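### 3.2 Programming and attendance at the Altville festival

The Altville festival has booked traditional and contemporary folk acts since its first season, when a single marquee and the Altommont church hall served as its only venues. Programme booklets were coded by one reader and checked against the booking ledgers held by Polishchuk, the promoter responsible for most evening concerts. Each performance was entered once, under the name used in the booklet, and assigned to one of four categories: solo song, ensemble song, instrumental, and participatory session. Workshops and children's events were left out unless a billed act took part.

The coded set contains 744 performances by acts from 16 regions. Solo song is the largest category in the early programmes and instrumental sets are the largest in the later ones. The change does not follow the opening of the second stage, as organisers have tended to assume. It begins two seasons earlier, when Polishchuk stopped paying travel costs for unaccompanied singers and began to offer a flat fee per group. 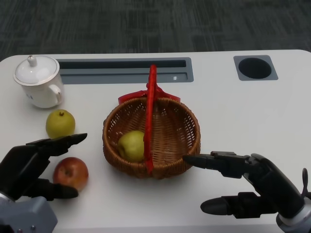
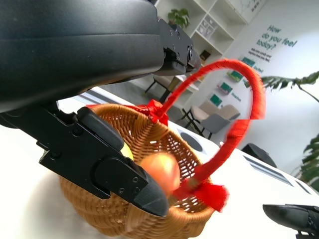
**Figure 4.** A tabletop with a mug, a pear and an apple (first image); black gripper fingers near the rim of a basket (second image).

Ticket records are less complete than the booklets. Day passes were not numbered until the festival moved to the Skoltura ticketing system, and earlier totals survive only as handwritten sums in the ledgers. We therefore restrict the attendance analysis to the Skoltura period. The best-attended season in that period sold 1646 passes, and 40 of these were returned after the Saturday programme was shortened by a storm warning. Returned passes are counted as sold, in line with the practice of earlier festival reports.

Participatory sessions present a separate problem. Many were unticketed and spilled out into the beer garden, where no count was kept. Ihor Pasichnyk, who led the fiddle session for most of its history, kept a notebook of tunes and players, and we have used it to establish which sessions took place — the booklets list several that were cancelled. The notebook records regular players by first name only. It cannot be used to estimate the size of the audience, and we have not tried to do so.

One further limit concerns the fringe. Pubs in Altommont ran their own concerts during the festival each August, some with the same performers, and the booklets mention these only in paid advertisements. Fringe concerts are excluded from the coded set and are taken up in Section 3.3, which draws on licensing notices and the local paper.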